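The Mug at the End of the Shelf
By Jeptoo Chege 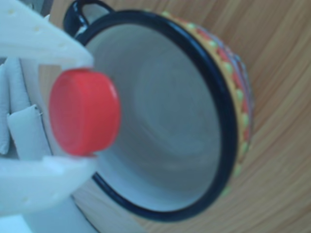 A red bottle cap and a black-rimmed mug, on their way to a closer acquaintance.

Every household has one mug that has stopped being a mug. It was retired for a chip, or for being a gift from an employer who has since let everyone go, and it moved a few inches at a time from the cupboard to the counter to wherever it lives now. It holds bottle caps. It also holds a key, a birthday candle and the small screw that belongs to something important.

I own two of these, which my sister says is a sign of prosperity.

The first came from Biwott, the kitchenware store that used to sit across from my bus stop, and it was a perfectly good coffee mug until the morning I dropped the cap of a milk bottle into it "for now." For now was October. By spring there was no getting a spoon in.

Idrisa Swai has spent a good part of his working life studying drawers, jars and the other places where small things go to wait. He runs a home-sorting service called Tiko out of his apartment, and charges by the afternoon. His clients expect him to throw things out. Mostly he sits at their kitchen tables and asks them what the caps are for.

"They always have an answer," he told me. "Crafts. The school wants them. One man said he was keeping them in case the bottles came back."

Swai's own collection stood at 600 caps before he gave most of it to a neighbor who was making a bath mat. He kept the reds. He can't defend this. Red caps look like they ought to be good for something, he says, and a white one just looks like trash with a thread in it. I went home and checked my mug, and he's right, I had been saving the reds too.

There is a market for people like us. Stoltness makes a lidded canister with a slot in the top, so that you may post your caps like letters. Etitz sells a stacking set of 5 in graduated sizes, which assumes a person who grades her caps. I tried the canister for a while. The trouble with a slot is that you have to aim, and at the end of a day I don't want to aim. A mug has a wide mouth and no opinions. It also has a handle, so the whole business can be carried to another room when company comes.

Swai's one rule is that the mug may fill up but may not be joined by a second mug. I did not mention my second mug. He found it anyway, behind the flour, and tipped it out on the table: 200 caps, a thimble and a coupon for Biwott, expired.

We sorted until it got dark. He took the blues and greens away in a bread bag. The reds went back in, one at a time, and the mug went back behind the flour.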